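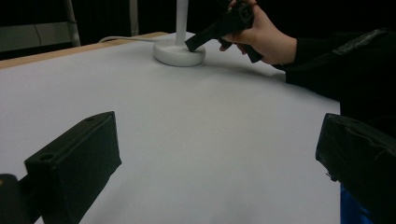
¿Qué hay que hacer con la mesa en esta convocatoria?

Recogerla y volver a montarla, varias veces por sesión, con objetos corrientes y al ritmo de cada cual.

Akach busca participantes para un estudio sobre mesas de trabajo compartidas. Lo decimos sin adornos, porque los anuncios de este tipo suelen prometer más de lo que dan: son 2 sesiones, se pagan 35 euros por cada una y no hay contrato posterior ni «posibilidades de crecimiento».

El encargo viene de Lacerda, que vende mobiliario de oficina y sostiene que una superficie blanca y despejada ayuda a concentrarse. Puede ser. Nosotros hemos leído 1126 respuestas a un cuestionario previo y no nos atreveríamos a firmarlo: casi todo el mundo dice que prefiere la mesa vacía, y luego cuenta dónde deja el cargador, las llaves y el vaso. De ahí que queramos ver a gente ordenando de verdad – o dejando las cosas donde caen, que también interesa.

Cada participante trabajará en una mesa blanca, amplia y sin dibujos. Habrá que colocar y retirar objetos de escritorio, apartar cables, limpiar la superficie y decidir qué se queda a mano. El folleto de Lacerda habla de «un método». Nadie va a enseñarles ninguno.

Pedimos:
Ser mayor de edad.
Poder estar de pie durante 100 minutos, con una pausa.
Manejarse en español hablado.
No haber trabajado para Lacerda ni para Skevik.

No pedimos currículum, carta de motivación ni pasión por el orden. Quien se considere muy ordenado puede presentarse igual, aunque de esos ya tenemos bastantes y contestaremos antes a los demás.

Las sesiones serán en julio, en horario de tarde, en el local de Akach. El transporte no se reembolsa; lo hemos discutido con el cliente y la respuesta ha sido que no. El pago se hace por transferencia al terminar la segunda sesión. Quien abandone tras la primera cobra esa primera.

Para apuntarse, escriban a Ottavio Melis desde el formulario de contacto de Akach, con el asunto «Mesas», e indiquen un teléfono y las tardes disponibles. El plazo termina el domingo, 10 de julio de 2022. Las dudas sobre el pago se resuelven por escrito, antes de confirmar la plaza.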